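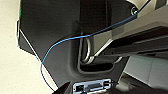

Anyone who has shopped for a games table will know that "white" is a word manufacturers use with great freedom. I have been sold white that was grey and white that was the colour of old teeth. The shade I was after is the one behind the blue cable, a plain cream with a bit of warmth in it and no pattern, the kind of surface you can stare at through someone else's very long turn without getting a headache. The Soltaveck Torngate is whiter than that. I sulked for an evening and then got used to it.

Filed under: Reviews > Games room > Tables

The Torngate cost us 1,589 euros, delivered to the kerb. Not to the door, and certainly not up the stairs. Hervé Collet and I carried it up ourselves and are still on speaking terms, although he now describes it as "your table" in front of other people. Assembly took most of an afternoon. The leaflet has lovely drawings and no words, and step 2 shows a man smiling at a bolt. I never found out which bolt.

Once up, it is solid. You can lean on it to argue about a rule and it doesn't shift. The top wipes clean of tea, crayon and whatever Blandine Brunet's youngest had on his hands, which I chose not to investigate. Red wine needs to be caught quickly. Nail varnish remover is a bad idea, and I'd rather not say how I know. 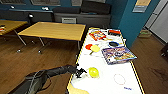

Space is the thing people ask me about, and my answer is that you get plenty until you start putting things on it. We are a tidy enough household, but give us a clear surface and we fill it by supper. The big blue, purple and yellow game box has already crept out over the right-hand edge, and the red and yellow discs have settled in on the left as if they paid rent. The yellow border down the long sides looked a touch cheerful in the catalogue, and I've come round to it, mostly for the contrast with the honey-coloured wooden tables next door, which have thin metal legs and a superior manner. The thin red circle on the white has been claimed as a target by every child who has visited. House rules vary. Arguments don't.

My main grumble is that the border does nothing to stop a ball. A raised lip would have saved me a good deal of crawling about on the floorboards, and I am no longer built for it. Ysaline Hervieu suggested draught excluder. It came unstuck within the week and went in the bin.

I'd also have liked somewhere underneath to keep the boxes. For this money a shelf doesn't seem greedy.

Would I buy it again? Yes, in a sale, and with two strong people booked for the stairs. If you mainly play cards, save yourself the bother and use the kitchen table.

Good: steady, easy to wipe, room for several games at once
Less good: price, no lip, no storage, the man with the bolt

Solène Bouvier

More from Games room
Folding card tables that stay unfolded
The Seken stool, one year on
Jigsaws of 1000 pieces and where to put them
Sandrine Hamel on storing games without the boxes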